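Building corner: the bars are back

Many of you asked in May what happened with the old building bars from the hall in Ferkcombe. I promised to write when I had time to go through them properly, and now I have done it, so please excuse that this item is longer than usual.

For the new members I should first explain what the bars are. They came to us in two wooden crates from a school which closed its craft room. They are plain coloured bars in different lengths, and the children use them for making frames, bridges, letters and fences. There is no instruction book. My predecessor kept a handwritten list, and according to this list the full set was 88 bars. When I took over the cupboard, the list was still there but the bars were in three different places, and one bag was behind the piano.

I like the green and the red ones most. The green are good for corners and small shapes, and a long red one can be laid under them as a base line. When my group meets, I never begin with a task. I put only a few pieces in front of them and wait. Somebody will always make a letter first, and then somebody else will turn it round and say it is a chair. 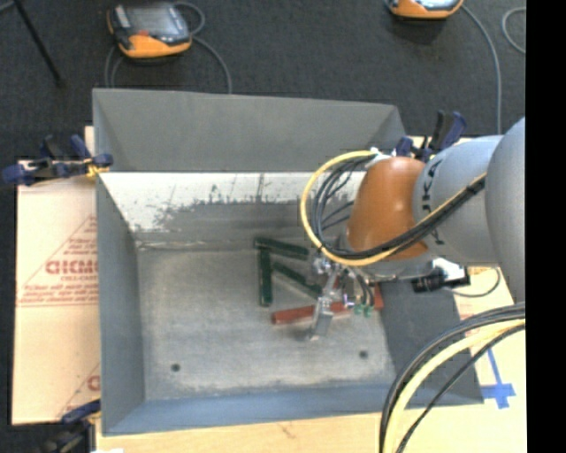

Three green bars and a long red one on the floor of the metal bin.

I had some discussion with Sella about the best way to store them. She prefers the crates, as they look nicer on the shelf and have a lid. My opinion is that a wide container with sloping sides is much better for daily use. You can see every colour at once, and a small child does not need to dig down with the whole arm to find one piece. Scratches on the metal do not disturb me at all. The only disadvantage is the noise – when bars are dropped into metal from standing height, the choir next door hears it very well, and they have told us so.

So we have agreed on the following. The crates stay in the cupboard for the bars which are not in use. For the session, the leader takes out one colour or two, not more, and at the end everything is put back by colour. Please do not mix them "only for today". Last winter it took me a whole evening to sort them again, and I found in the same bag two chess pieces and a biscuit.

About cleaning: a damp cloth is enough. Quan tried a stronger product on a few yellow ones and the surface became sticky for a long time. If you find a bar with a sharp edge or a split, please do not repair it with tape. Lay it on the top shelf and I will look at it.

Some members wished to know if we can buy more. I have written to Senomel, a small workshop which cuts similar bars to order, and asked for 20 short pieces and a few long ones. I have no answer yet about the colours. If they cannot make the same green, I would rather take a quite different colour than one which is nearly the same, as the children notice this immediately and then they argue about which is the real green.

There is also a small request. If you still have bars at home from the summer afternoon, please bring them back, even one or two. You can leave them in the box beside the kitchen door at any time when the hall is open. By my counting we are missing 21, mostly short ones, and I do not believe they are all behind the piano.

The next building afternoon begins at half past three. Parents may stay, and those who stay are also expected to build something.

Hwa-young Ham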